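Week 5 handout — Surfaces (M. Karaki)

Set the table before you set anything on it. Colour judgements go wrong on glossy tops, which is how last July's group came to argue for 80 minutes over a grey that was mostly ceiling light.

Look for: sheen, mottling, scuffs, the line of the far edge. Write down what you see, then what you assumed. Keep the columns apart.

Reading: Turnwood, pp. 143–144. Skip the poem.

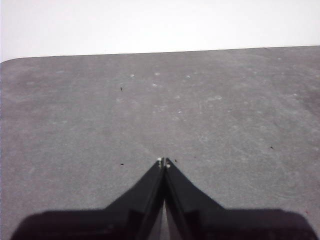 Fig. 1. Matte grey tabletop, speckled, with scuffs and paler smudges; plain white behind.

Sketch the corner at far left. Rulers stay in bags.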